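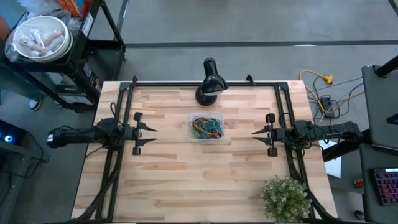
淡い色の木を継ぎ合わせた天板と、それを囲む黒い金属の枠

報道関係各位
2024年10月
株式会社Ocampo

オフィスの引き出し整理サービス「Oltari」、Kanham・Zisivbridgeの両地区で提供開始
捨てる決心がつかない小物を、60日間お預かりします

オフィス向け備品管理を手がける株式会社Ocampo(本社:Kanham)は、事務所の共用引き出しや備品棚に溜まった小物を回収、分類し、一定期間保管したうえで返却または処分する法人向けサービス「Oltari(オルタリ)」の提供を、Kanham地区およびZisivbridge地区で開始いたします。

対象となるのは、輪ゴム、クリップ、鍵、何かの蓋、何かの蓋に合いそうで合わない本体、用途を知る社員がすでに退職したケーブルなどです。当社では、これらを総称して「保留物」と呼んでおります。社内では別の呼び方もありましたが、お客様の前で使うには品位に欠けるため採用を見送りました。

■ サービス開始の背景

当社はこれまで、コピー用紙や封筒といった、減っていく備品の補充を主な事業としてまいりました。備品管理の世界では、減るものについての研究は進んでいます。発注点の計算式があり、棚札があり、担当者向けの講習まであります。一方で、増えるものについてはほとんど手がつけられておりません。輪ゴムを発注した記録が数年にわたって存在しないのに、輪ゴムが毎年増えている事務所は珍しくありません。

本年7月、当社はKanham地区の取引先27事業所のご協力を得て、共用引き出しの中身を調べさせていただきました。ご協力のお願いにあたっては「引き出しを開けて見せてください」と申し上げただけなのですが、訪問日の前日に片付けてしまわれた事業所が12か所ありました。調査としては痛手でしたが、当社の訪問予告に相応の整理効果があることが確認できました。この予告のみを有料で提供する案も検討いたしましたが、請求書の品目名が決まらず断念しております。

残る事業所の引き出しからは、次のようなものが見つかりました。

・どの錠前にも合わない鍵
・インクの出ないボールペン(試し書きをして出ないことを確かめたうえで、元の場所に戻されているもの)
・移転前の住所が入ったゴム印
・取扱説明書のみ残っている加湿器の、取扱説明書
・「予備」と書かれた封筒に入ったネジ
・「予備の予備」と書かれた封筒に入った、別の規格のネジ
・電池(新品か使用済みか、意見が分かれているもの)

ご担当者にお話をうかがったところ、いずれも「捨てた翌日に必要になりそう」という理由で残されていました。では、実際に必要になったことがあるかとお尋ねすると、多くの方が少し考えてから、一度だけあるとお答えになりました。その一度の記憶が、引き出し一段ぶんの在庫を何年も支えていることになります。

■ サービスの内容

Oltariは、この「一度」に備えながら引き出しを空けるための仕組みです。流れは次のとおりです。

(1)回収
当社の担当者がお客様の事業所にうかがい、指定された引き出しの中身をお預かりします。立ち会いは一名様で結構です。複数名で立ち会われますと思い出話が始まり、作業時間が延びる傾向があります。延長料金はいただきませんが、担当者の次の訪問先にはご迷惑がかかります。

(2)分類
お預かりした保留物を、当社の分類室で11の区分に仕分けます。「鍵・錠」「電池」「筆記具」「留めるもの」「束ねるもの」「つなぐもの」「覆うもの」「印章類」「紙片」「部品」、そして「その他」です。設計にあたっては「その他」を設けないことを目標としておりましたが、試験運用の初日に、木製の小さな洋梨が届きました。用途をご存じの方はいらっしゃらず、お客様からは返却を希望されました。

(3)目録の作成
品目ごとに写真を撮り、一覧にしてお渡しします。目録は紙または電子ファイルでお選びいただけます。紙をお選びの場合、目録そのものが引き出しに入れられ、のちに保留物となるおそれがありますので、電子ファイルをおすすめしております。

(4)保管
回収日から60日間、当社倉庫にて保管します。この間に「やはり必要だった」とのご連絡をいただければ、該当の品を翌営業日にお届けします。理由はおうかがいしません。

(5)返却または処分
保管期間が終わりましたら、返却、処分、再利用品としての提供のいずれかを品目ごとにお選びいただきます。ご返答がない場合は一度だけ確認のご連絡を差し上げ、それでもお返事がなければ、自治体の区分に従って処分いたします。印章類と鍵に限っては、ご返答をいただくまで処分いたしません。

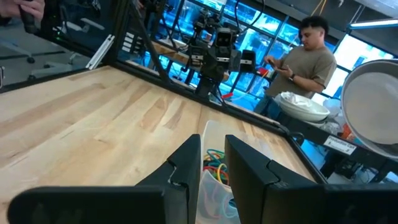

透明なケースの中で絡まる、緑・赤・黄・水色などの細い輪

■ 「束ねるもの」の取り扱いについて

11の区分のうち、試験運用でもっとも手間がかかったのが「束ねるもの」でした。輪ゴム、結束用の紐、菓子箱についていたリボン、パンの袋を留めていた針金などが含まれます。ものを束ねるために作られた品々が、引き出しの中では互いを束ねはじめるため、取り出すときには一つの塊になっています。

当社では当初、これらを一本ずつほぐし、色と長さで分けてお返ししておりました。丁寧な仕事であると好評をいただきましたが、同じお客様の引き出しを後日拝見したところ、元の状態に戻っていました。色別に分けて差し上げた袋もまとめて束ねてありました。

このため正式な提供にあたり、「束ねるもの」は三つの選択肢からお選びいただく形に改めました。ほぐして返却、塊のまま返却、そして少量のみ返却です。少量のみ返却をお選びになったお客様から、足りなくなったというご連絡は今のところ届いておりません。

なお、劣化した輪ゴムについては、ご希望の有無にかかわらず取り除いてお返しします。長く置かれた輪ゴムは固くなって切れたり、溶けて紙や樹脂に貼りついたりすることがあります。書類に貼りついた場合、無理にはがすと紙の表面を傷めますので、そのままの状態で担当者にお渡しください。

■ ケーブル類に関する注意事項

「つなぐもの」に分類されるケーブルや電源アダプターは、外観が似ていても電圧や極性が異なることがあります。接続先のわからないアダプターを手近な機器に挿して確かめる行為は、機器の故障や発熱の原因となりますのでおやめください。当社の分類室では、表示の読み取れるものには定格を記した札をつけ、読み取れないものは「不明」として別に保管しています。不明品の札には、お客様から寄せられた推測を書き添える欄を設けました。「昔の電話のやつ」という記載が目立ちます。

電池および充電池は、端子を絶縁したうえで回収いたします。ふくらみや液漏れのあるものは回収時に分けてお預かりしますので、お気づきの際は触れずにお知らせください。

■ お預かりできないもの

次の品は、サービスの対象外とさせていただきます。

・現金、金券、切手
・薬品、食品(個包装の菓子を含みます。試験運用中に多数ございました)
・個人情報を含む書類、社員証、記録媒体
・刃がむき出しの刃物
・同僚の私物であることが判明しているもの

最後の項目については、ご相談をいただくことがございます。共用引き出しに私物を入れた方と、それを迷惑に思っている方との間に立つことは、当社の業務範囲に含まれておりません。引き出しに貼り紙をされる場合の文面につきましても、お答えいたしかねます。

■ 試験運用に参加されたお客様の声

「引き出しが空いたので、隣の引き出しの中身を移しました。」(Kanham地区・設計事務所)

「鍵を預けた翌週に、その鍵で開く棚が見つかりました。返却していただき、開けてみたところ鍵が入っていました。」(Kanham地区・卸売業)

「目録を見て、ホチキスが九台あることを知りました。会議では毎回、ホチキスがないと言っていました。」(Zisivbridge地区・学習塾)

「特に困っていなかったのですが、上の者が申し込みました。洋梨は戻ってきてよかったです。」(Zisivbridge地区・印刷業)

■ 料金と契約期間

料金は引き出しの段数に応じた月額制で、契約期間は12か月です。期間中は何度でも回収をご依頼いただけます。一回限りの契約を望まれる声もいただきましたが、試験運用の結果を踏まえ、設定しておりません。詳しい料金は事業所の規模をうかがったうえでお見積もりいたします。

段数の数え方は、取っ手の数によります。開かない引き出しも一段と数えますが、開けるところまでは当社で責任をもって行います。開かない原因の多くは、奥で立ち上がった定規です。

Zisivbridge地区では、当面の間、回収を週一回とさせていただきます。同地区の営業所は先月移転したばかりで、当社自身の備品がまだ段ボール箱に入っております。箱の一つには「その他」と書かれており、開封の担当者を調整しているところです。

■ 今後の予定

引き出しに続き、会議室の戸棚、給湯室の棚、受付カウンターの裏側を対象とした追加サービスの準備を進めております。給湯室につきましては、景品のマグカップの扱いをめぐって社内の意見がまとまっておらず、開始時期は未定です。

また、返却を希望されなかった再利用品のうち、状態のよい文具を安価でお譲りする棚を、Kanham本社の一階に設けます。お一人様が一度にお持ち帰りいただける量には上限がございます。その日にOltariへ小物を預けられたお客様は、ご利用を翌日以降にしていただけますようお願いいたします。

■ 会社概要

会社名:株式会社Ocampo
本社所在地:Kanham
営業所:Zisivbridge
事業内容:事業所向け備品の補充、在庫管理、保管および整理サービス

■ 本件に関するお問い合わせ

株式会社Ocampo 広報担当
お問い合わせは当社ウェブサイトの専用フォームより承ります。取材で分類室の見学をご希望の場合は、事前にお知らせください。見学の際、見覚えのある小物がございましても、その場でのお引き渡しはできません。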